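Ticket 1537
Product: Cerow work surface, dark gray, smooth finish
Category: Surface care / residue
Status: Closed
Assigned: Gál support desk

Problem as reported

Customer wipes the surface at the end of each day with the Covow concentrate supplied in the starter kit. A haze is left behind when it dries. It is hard to see from directly overhead and plain from a low angle with the ceiling lights on. Fingertip drawn across the haze leaves a clear line. No change in color, no scratches felt with a fingernail. Installed in May, haze first noticed on a Wednesday.

Initial questions sent to customer

Dilution used, type of cloth, whether the surface is rinsed after washing, water hardness if known.

Customer response

Two capfuls to a small bucket, measured by eye. Cotton cloth, laundered with fabric softener. No rinse. Water is hard; the kettle needs descaling often.

Assessment

Three likely sources: excess concentrate, softener carried over from the cloth, and mineral deposit from the water. All three show on a dark smooth surface long before they would show on a light one. A fingertip line points to a film sitting on top — etching would not move under a finger.

Steps given

Step 1. Wash one half of the surface with plain warm water and a new microfiber cloth. Leave the other half alone for comparison.
Step 2. Dry at once with a second cloth. Do not let it air dry.
Step 3. If haze remains, mix 50 ml white vinegar into one liter of water, wipe, rinse, dry.
Step 4. Do not use polish, oil or the Flurgate pad. The pad will burnish a dark surface and the shine can't be taken back out.
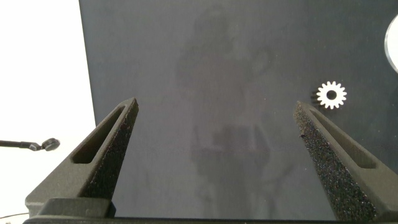 Viktória Barta: I did the left half as far as step 2 and it got better but not all the way. Step 3 cleared the rest. My question is whether I can keep using vinegar every day, and whether the concentrate is any use to me at all with this water.

Reply from support

Not daily. Once a month is enough on this finish, and always with a rinse after. The concentrate can stay in use at 2 ml per liter, measured with a syringe or a dosing cap. Distilled water for the final wipe will deal with most of the mineral deposit. Stop using softener on any cloth that touches the surface; the cotton ones already treated should go to other jobs.

Follow-up

Right half cleaned by the same method, same result. Customer checked again after 28 days on the reduced dose — no haze at low angle, no fingertip line.

Cause recorded as overdosing plus hard water. Softener possible, not tested separately. Care sheet to be amended with the dose per liter in place of capfuls. No replacement part issued.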